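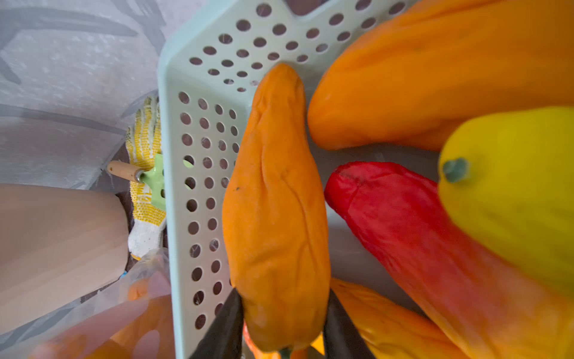 Play food storage, part 1. We moved the vegetables out of the lidded tub and into a perforated basket. Main criterion: airflow after washing.

Soft pieces hold water in the creases. The wrinkled orange pepper is the worst of the set. The smooth ones towel off in seconds.

Procedure: cool water, one drop of dish soap, squeeze, rinse, squeeze again. Single layer in the basket overnight. No dryer. Heat curled the stems on the February batch.

Laiba Hayat asked about mesh bags. Tried them. Stems snag, and kids can't see what's inside without dumping everything out.

Inventory for the whole playroom is 127 pieces. Vegetables get their own basket, fruit gets another. Mixed bins took longer to put away every time.

Part 2 will cover labels. Heino Mockus wants pictures on them, I want words. We're testing both on the lower shelf.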